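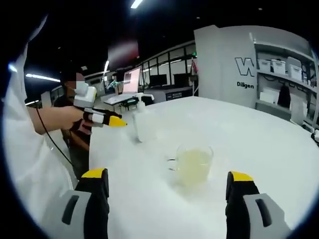
Speaker notes: What did the robot learn from you?
Nollum meeting, June, late slot, 22 minutes plus questions

Before starting: check the clicker. Turn the house lights up a little, people fall asleep in this slot. Skip the bio, it's in the program.

Opening

Start with the sentence everybody in the room has used at least once: "You just show it what to do." Say it slowly. Then ask who has used it in a funding request. Wait for hands. Put up my own.

I want to spend this talk on the word "just."

I run demonstration sessions. I've held the tools, I've sat at the remote station, I've pushed an arm around by its elbow until my shoulder hurt. I think showing a robot a task is a useful way to get it started. I also think we've been selling it as something it isn't, and I include two talks of my own in that.

If anyone came for a launch announcement, the Kedano people are in the other hall.

Three ways of showing, quickly

Don't linger here, half the room knows this.

Moving the arm itself. You grab it and drag it through the motion. Honest, in a dull way, because the arm can only record what the arm can do. Terrible for anything with two hands. Your body is also in front of the robot's cameras the whole time, so the pictures you train on contain a person and the pictures it sees later don't.

Remote control. You sit at a leader arm or in a headset and the robot copies. Same good point: the robot did it, so the robot can do it. Slow, though. Watch a new operator try to pick up a cup by remote control and count how often they stop to look. Those stops go into the data too. The robot learns to hesitate and then we write a paper about smoothing.

Hand-held grippers. No robot in the room at all. You hold a gripper with a camera on it and do the job at the table. Fast, cheap, you can train a person in a morning. It's the one everybody is excited about, so it gets most of my complaints today.

What the tool sees

With the hand-held kind, the wrist view is most of what you get. Fingertips at the bottom, objects ahead, wide lens, curved edges. Let the audience look at one for a few seconds before talking. Then ask them: which object is the demonstrator about to touch?

Somebody will say the glass in the middle. Somebody will say the bottle. Fine. Ask how they know. They don't, they guessed from what's centered. The model is going to do the same thing, and it will look clever for as long as the demonstrators keep centering the thing they want.

Point to make: the person at the table has a plan and a neck. They can glance over at the glass while the gripper points at the bottle. The glance is not recorded. So you get data in which the decision happened somewhere off to the side, and the hand then moves for no reason the camera can explain.

Also mention everything behind the table. Shelves, a screen, lettering on a wall, a coworker. I've heard all of that described as "natural variety." If every session is at the same table with the same wall behind it, the wall is a landmark. Move the table and find out.

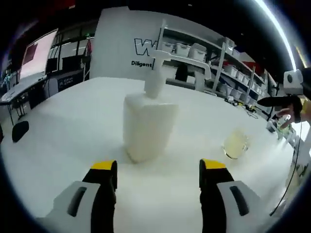

Clear things, pale things

Short section. Can be dropped if I'm running over.

White dispenser on a white tabletop, clear cup with a pale liquid in it. People put objects like these in a demo because they're household objects and they look friendly on a slide. They are also unpleasant for any camera. A person handles it from habit: we know where the side of a glass is. The tool records that we closed at the right place. It doesn't record how we knew.

My question to anyone who shows a pouring or pumping task: how did you decide it was a success? At our place we argued over this for a full afternoon. Is a pump press a success if nothing comes out? If something comes out and misses the cup? We had demonstrators labeling their own runs, and each one of them was generous with themselves and strict with the others.

(If there's a laugh here, let it go by and move on.)

Our numbers, such as they are

Say clearly that this is one small study in one room.

We recorded 110 demonstrations of one table task with hand-held grippers, two hands. We threw out the ones where tracking was lost. Trained, put it on the arms, ran 22 trials. It finished 4.

Pause.

Then tell them the part I left out of the first version of this talk. The video we sent around was one of those four. It's a good video. It runs 60 seconds, no cuts, and I got more email about it than about anything else I've done. Every word on it was true and it gave people the wrong idea.

Expected objection: "so record more." We may well have needed more. But look at how the failures went. The arms reached for the right place and then one of them got in the way of the other. The demonstrators never had that trouble because they have elbows that fold out to the side and they were standing wherever they liked. More recordings of people with good elbows would have taught it the same thing again.

Second expected objection: "Koltudero gets better results with the same kind of tool." I believe them. I'd like to know how many of the recordings were made by people who had already watched the robot fail. In my experience the second batch is always better than the first, and what changed is the human. They've started moving like the robot. By that point, who is showing whom?

Two hands, no conversation

Slow down here, it's the section I care about.

With two grippers, bring the tips toward each other over the table and you have the hardest part of the whole business. The left tool has to know where the right tool is, to within the size of a fingertip. A person feels this through both arms. The recording has to rebuild it from camera tracks and whatever the calibration was that morning.

Things that have cost us a session:

Cables. One tugs on a tool and the demonstrator unconsciously keeps that hand low for the rest of the hour.

Somebody leaning on the table.

A shiny tabletop with nothing on it. Tracking wants features. We cleaned up so the pictures would look neat and made the data worse.

Tired hands. Grips get looser, closings get later. You can plot it by time of day.

People padding or wrapping the grip so it's more comfortable, then holding it at a new angle. Good for them, and write it down.

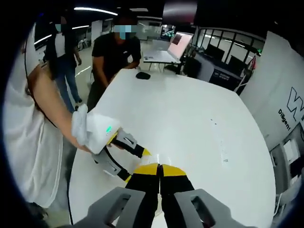

P. Gajdoš

What I'd ask before believing a demo

Read these out, they're on the slide but the back row can't see it.

How many trials, and were they all counted?

Who moved the objects between trials, and did that person know what the robot was good at?

Was the demonstrator told to repeat anything? "Do that again but slower" is programming. There's nothing wrong with it, only it should be in the write-up.

Where's the bin? Every group has recordings it threw away. I'd rather see twenty minutes from the bin than the highlights.

What happens when you take the task one table over?

Could a person do the task using only the wrist view? Try it. Put a screen in front of your face, hold the tool, let a colleague stop you from hurting yourself. We did, with the same task, and I knocked the cup over twice. After that I was kinder to the robot and less kind to the data.

What I still think is good about it

Keep this brief and don't oversell it, but say it, or the questions will all be about whether I hate my job.

A person who knows the work can show you something they couldn't write down. I've seen that happen. Someone tilts a bottle a little before pulling it, every time, and has no idea they do it. You'd never get that from a requirements meeting. I just want it treated as a place to begin looking, with the failures counted next to it.

Questions

Likely one: "Would you use remote control instead?" Answer: for two-handed work at our scale, yes, for the last part of the data, on the real arms, after the hand-held part. Slower and more annoying. We've started and I have nothing to report yet.

Likely one: "Can we have the recordings?" Yes, including the bin. Give the address from the last slide and say the labels are a mess.

If the chair signals early, jump from the numbers straight to the list of questions and leave out the tabletop stuff. Hand the microphone back switched off.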